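Thomas Russo
28/02/2021

Thread on keeping an old desktop going as the family file store. A few people asked after I mentioned it last week, so I'm putting it all in one place. 1/16

The background. My mum ran a small picture framing business in Muddale until she retired. Every job she did from the late nineties onwards was written up on a computer. Invoices, measurements, scans of customers' prints, letters to suppliers.

When she packed it in she gave me a shoebox of CDs, two external drives and a tower PC. I said I'd sort it out in June. That was a few Junes ago.

The first thing I did was make a list on paper of everything that had files on it. It took an evening. I'd recommend it before you plug anything in, as you will forget which drive you've already looked at.

Next, the CDs. There were 60. I copied them one at a time to a folder with the same name as whatever was written on the disc in marker pen. If nothing was written on it I gave it a number and wrote that number on the disc.

Six of them wouldn't read at all. I tried them in a second drive and got one of the six back. The other five I've kept in an envelope in case I find a better drive.

Discs she'd stored in paper sleeves were fine, mostly. The ones that had been loose in the box were the trouble. Some had labels stuck on them that had started to lift, and I didn't fancy spinning those up very fast.

Then the tower. I like having a proper case for this sort of job. There's room to get your hands in, and you can add a drive without buying another plastic box and another power supply.
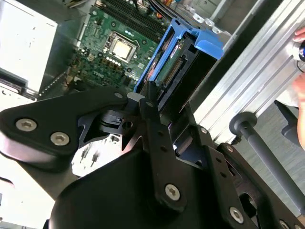

Side panel off, drive caddy is the blue bit.

I know plenty of people would say buy a ready-made network box and be done. Fair enough. I priced one up and it came to more than I wanted to spend on invoices for picture frames.

Two drives, same size, bought from different shops. The second one is a copy of the first, made overnight. I don't use anything clever for it. It's a scheduled copy that writes a log, and I read the log at the weekend.

A copy in the same case is no use if the house floods, so there's a third drive at my sister's in Plorkau. I swap it when I visit. It's always a bit out of date and I've decided I can live with that.

Naming. Mum called things "new", "new2", "NEW FINAL" and "Derek". I haven't renamed any of the originals. I made a plain spreadsheet with the old name, what's in the file and the year, and I search that instead.

The spreadsheet has been more useful than anything else I've done. If you only do one thing, do that. A line for each folder is enough to begin with. You don't need to go down to single files.

Old formats were the bit I'd been dreading. Her invoices were in a program called Tukora which stopped being sold years ago. It could print, so I printed each year to PDF on the old machine and kept the original files next to the PDFs.

The scans were easier. Nearly all of them were ordinary image files and opened straight away. A handful came out with odd colours and I've left those alone for now.

Things I'd do differently. I'd have bought the drives first. I started copying to a nearly full laptop, ran out of space after 40 discs and had to move the lot. I lost track of two folders in the process and did them again from scratch.

I'd also have asked Mum more questions at the start. She can look at a file name and tell you the customer, the street and whether they paid. I've started ringing her with a batch of mystery names and typing in what she says.

One nice find: a folder called Erdős, which I thought was a fault until I opened it. It was a set of drawings for an odd-shaped frame she made for a maths teacher, with his portrait of the man to go in it. She remembered the job straight away. The mitres were a nightmare, apparently.

Still to do: the shoebox also had floppies in it, which I have been ignoring. If anyone near Muddale has a working USB floppy drive I could borrow for a fortnight, please message me. I'll pay the postage both ways. 16/16

Miscounted the posts, sorry. Adding one more as three people have now asked: the log is just a text file. It lists what was copied and what failed. If the failed part is blank I close it and put the kettle on.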